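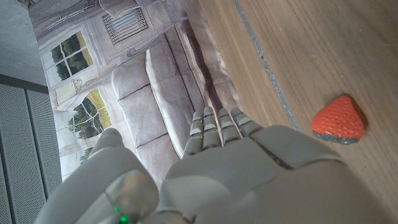 Tomik: wrist-view grasping for multi-finger hands

Tomik is a small Python toolkit for teaching a multi-finger hand to pick things up using only what the wrist camera sees. It covers the whole loop: recording, cleaning up recordings, training a policy, replaying it on the arm and working out why it went wrong. It came out of the Celtholm lab and is looked after by Wai-kit Chu and Kuo-hua Chung, with patches from anyone who gets annoyed enough by a bug to fix it (thank you, keep them coming!).

We love this problem. A wrist camera is a terrible place to look at the world from: your own fingers are in the way, the horizon tips over whenever the arm rolls, and the object slides out of view just when you want to see it most. And yet a fairly plain policy can learn a lot from it. The toolkit is our attempt to make that easy to try.

What's in the repository

tomik/record - the recorder, with a live preview
tomik/clean - trimming, time alignment, dropped-frame checks
tomik/hand - the finger model, joint limits, self-mask
tomik/policy - training and inference
tomik/replay - runs a saved episode or a live policy
tomik/peek - the episode viewer
configs/ - one file per rig
docs/ - calibration notes and the long version of most of this page

The toy fruit set, the one we call Satville, is a separate download. There's a section on it further down.

Getting started

You need Python 3.10 or newer. A graphics card is needed for training but the viewer and the cleaning tools run happily on a laptop.

git clone the repository, then from the top folder:

pip install -e .
tomik doctor

The doctor command checks that the camera can be opened, that the hand answers on its bus and that the clocks agree. Run it before anything else. If it complains about clocks, fix the clocks. We've lost whole afternoons to pretending a small offset was fine.

To look at a recording without any hardware:

tomik peek satville/ep_0004

Space pauses, the arrow keys step a frame at a time, and m switches the self-mask on and off. Pressing j brings up joint traces under the video, and this is the view we use most.

Recording

tomik record --rig configs/celtholm.yaml --task pick_single

An episode starts when you press the pedal and ends when you press it again. Camera frames, joint positions, commanded positions and motor currents go into one file, each with its own timestamps. Nothing is resampled at this stage. We used to do that on the fly and regretted it, so the raw streams now stay raw and tomik clean does the resampling later, where you can change your mind.

If you make a mess of an episode, press d before the next one begins and it will be tagged as discarded. It stays on disk. Failed grasps are worth having, and the failure tag lets you train with or without them.

A word on exposure: lock it. Pale fingers fill a big part of the view when the hand closes, and automatic exposure will darken everything else at that moment. White balance too.

The self-mask

This is the bit we're proudest of! The policy needs to know which pixels are hand and which are world. Given the joint angles and the camera calibration, tomik/hand draws the fingers and thumb as simple capsules and turns that into a mask. It takes 4 ms per frame on our desktop and needs no training at all.

It isn't perfect. The thumb sits very near the lens on our mount, so a tiny calibration error there becomes a thick wrong edge in the mask. There is a per-finger padding value in the rig config; we give the thumb more than the others. If you see a bright outline crawling around the thumb in the viewer, raise thumb_pad until it goes away.

The mask is given to the policy as an extra channel. We tried blanking the hand out completely and it was worse, probably as the policy likes to see where the fingertips are in relation to the object. You can still do it with mask_mode: blank if you want to compare.

The policy

Input is a short stack of wrist frames, the mask channel and the joint positions. Output is a chunk of future wrist motion plus finger targets. Chunks overlap and are blended at run time, and the blending weight is the first thing to play with if the motion looks jerky.

Training on the Satville set:

tomik train --data satville --config configs/policy_base.yaml

The base config runs for 600 epochs. That's more than you need for a first look, and you'll see the validation curve flatten well before the end, but the late checkpoints close the fingers more gently and we like them better on the real hand. Checkpoints are saved as you go, so stop early if you're impatient.

Two settings that matter more than they look:

roll_aug: random image rotation, with the wrist motion targets rotated to match. Leave it on. Without it the policy gets very attached to whichever way up the room was.

current_clip: the motor current above which a finger stops closing. This is enforced outside the policy, in the hand driver, and the policy can't override it. Set it low for soft toys and anything you're fond of.

Satville: the data

Satville contains 263 episodes of single-object picks from a tabletop, all recorded from the wrist. Objects are toy food, chosen for being cheap and for having awkward shapes. The tapered ones are the most fun: get the fingertips too close to the narrow end and the toy squirts out sideways. The strawberry is the classic offender, and if your policy can manage it you're in very good shape.

Each episode folder holds:

wrist.mp4 - the camera stream
joints.parquet - measured and commanded positions
current.parquet - motor currents
meta.json - object name, outcome, rig, operator notes
calib.json - camera calibration at the time of recording

Outcomes are marked by hand as lifted, dropped, missed or discarded. "Dropped" means it left the table and fell before the end of the episode. "Missed" means it never left the table. Some cases were arguable and Kuo-hua's rule was to pick the less flattering label.

We record in front of printed room backdrops and swap them between sessions. A wrist camera sees a lot of background as the arm turns, and early policies were plainly using it as a landmark. The backdrop name is stored in meta.json under scene, so you can hold one out for testing. Please do! The gap between seen and unseen backdrops is the most useful number you'll get out of this data. Creases and all, the prints do the job well.

Known gaps in the data:

The table surface hardly changes. Expect trouble on glass or anything shiny.
Lighting is indoor and even. There are no low evening sun episodes, though we'd like some.
All picks are with one hand model. The joint layout is described in docs/hand_layout.txt if you want to map it to another.
There is no clutter. One target object per episode.
Operator notes are in English, more or less, and a few are just "ugh".

Replaying on a real arm

tomik replay --policy runs/base/last.ckpt --rig configs/celtholm.yaml --slow

Always use --slow the first time. It runs at a quarter of normal speed and waits for a key press between chunks. Keep the stop button within reach and keep your own hands off the table while the arm is live. The workspace box in the rig config is a hard limit on wrist position, but it knows nothing about how far the fingers stick out, so leave space for them.

Things that have gone wrong for us

Fingers twitch at rest. Usually noise in the joint readings getting through to the policy. Turn on joint_smooth.

The hand hovers above the object and never commits. Check the calibration first, then the time alignment. An image stream that lags the joints by 2 frames is enough to cause this, and it looks exactly like a timid policy.

The grasp is fine but the lift tips the object out. Look at the finger current traces. If one finger reaches its limit long before the rest, the approach is off-centre.

Viewer opens with a black window. Old video drivers. Try tomik peek --software.

Baselines

The configs folder also has yu.yaml, named after the Yu controller that ran on this rig before any learning was involved. It's a scripted approach: find the blob, centre it, come down, close. It is short, readable and annoyingly good on round things. We keep it as the baseline and you should run it before you celebrate anything. It falls behind on tapered shapes, where choosing the wrist angle starts to matter.

What's next

Wai-kit is working on using motor current as a policy input, which should help with that last moment when the fingers hide the contact. There's a branch called current-in if you'd like to try it; it trains, it runs, the config format will change. Kuo-hua has a half-finished tool for spotting bad calibration from the mask edges alone, and we hope to merge it in May.

We'd be delighted to have episodes from other rigs, even a handful. Record with the normal tool, run tomik clean --check and open an issue with the summary it prints. Do include the failures.

Licence

Code is under the MIT licence. The Satville data is CC BY 4.0. If you use either in a write-up, a mention of Tomik and a link back is plenty, and do tell us how you got on with the strawberry.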